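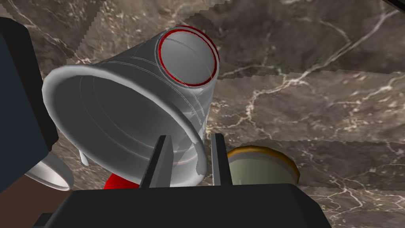 Figure 3. The simulated worktop, with the large white cup between the two gripper fingers.

Hjørdis Amundsen and Eino Rissanen
Etholm shared workshop, February

4.2 Rehearsing the cup task before building the arm

It will be clear by now that we are not a laboratory. The arm was put together over a winter of evenings on the long bench at Etholm, and for much of that time there was no arm to speak of, only a gripper in a vice and a tray of joints waiting for bearings. We therefore did a good deal of our early work in simulation, on a kitchen worktop modelled by Arvid Sandberg, who gave it a brown marble surface with white veins (his own taste, and we have grown rather fond of it).

The cup in Figure 3 gave us more trouble than anything else we tried. It is bell-shaped, with a wide mouth and a narrower base, and it is easy to see how two straight fingers might be at a loss with it. When it lies tilted, as it does in the figure, the fingers meet a wall that curves away from them, and a small error in the wrist angle matters a great deal. We were also keen not to practise on a bare surface, as no kitchen we know of has one, and so other things were left close by, among them a white mug and a round container with a yellow rim.

We ran 600 attempts with the cup, in batches of 80 with a shorter one to finish, and changed the starting angle of the wrist between batches. Our first controller, which we called Flonar, closed both fingers at a fixed speed and took no notice of which one touched first. The second, Hitia, slowed down at first contact and let the wrist give a little – a habit Vilgot Bråten had been urging on us since the autumn. Hitia was the better of the two from the second batch onwards, and we carried it over to the real gripper with only its speed limit altered.

There are differences we could not model at home. The simulated fingers are perfectly stiff, whereas our printed ones bend by some 6 mm at the tip under a firm squeeze, and the rubber pads Fabian Hauser glued on grip far better in a warm room than in a cold one. We come back to both points in Section 7, along with the drawings for the finger mounts.

Contact: Hjørdis Amundsen, Etholm shared workshop | © The authors | Back to top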